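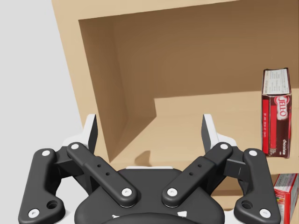
Youssra Salem says we should quit tuning the approach pose and fix the contact settings first, and half of our club agrees with her. I'm in the other half, so I'm asking you all before we spend another weekend on it!

Shelf picking in sim: tall thin box tips over before the fingers close
posted by mao_club_build, 23/04/2024

We're a student robotics club entering the Prundik shelf challenge (first year for us, super excited). The sim round comes before anyone gets to touch the real arm. You get a shelf with grocery items on it and a parallel gripper, and your code has to pick the item it's told to and bring it out without knocking down the others.

Flat boxes are going great. The one that kills us is the Jell-O chocolate pudding box when it spawns standing up on the right side of the shelf. We go in straight with the fingers open, line up, close, and one finger touches before the other and over it goes. Last night I ran 100 tries with random starts and got 27 clean picks. Everything else fell over or got shoved into the back wall.

Things we tried: closing slower (helped a tiny bit), raising friction on the finger pads (no change I could see), and coming in at a slant so the palm clears the shelf edge (worse!!). Grasp height is the middle of the box. Is it our approach or is it physics settings? Code is Python and the planner is the stock one from the starter kit.

arnimel_dad
Had this same thing with the kids I coach. Make the box heavier in the sim file, it stops tipping.

wristroll
Please don't change the mass, the scoring server loads its own copy of the objects, so your nice numbers will vanish when you submit. We learned that one in January.

Your centering is off, I'd bet money on it. If one finger touches first every time, the middle of your grasp isn't the middle of the box. Print the distance from each finger pad to the box face right before you close. If they don't match, shift sideways by half the difference and print again. On ours the error came from the camera transform, which somebody had typed in by hand (me).

Second thing, go lower. The middle of the box sounds right, but a push up there has plenty of leverage to tip it. We grab at the lower third now, as low as the links will let us without scraping the board underneath. Check the whole linkage for collisions and not only the fingertips, it swings as it closes and the starter kit planner only looks at the fingers unless you turn the full model on.

Then Youssra's part, and she does have a point! Drop your timestep and see if the result changes. If the pick rate jumps around with the timestep, your contacts are junk and no amount of pose tuning will save you. I'd do it after the centering, it's a five minute test.

What's your closing force set to? And does the box always fall the same way?

mao_club_build
Always to the left!! Never noticed until you asked. Printed the distances and the gap is way bigger on one side, so camera transform is next. Force is whatever the kit came with, will look it up at club.

rostine_lab_kid
following this, we have 315 failed runs saved and I think every single one is that pudding box. Also try closing in two steps: move until the first pad touches, stop, shift the wrist over, then close the rest of the way. It's slow but the Prundik clock is pretty generous in the sim round. I can post our function if people want it, it's ugly but it runs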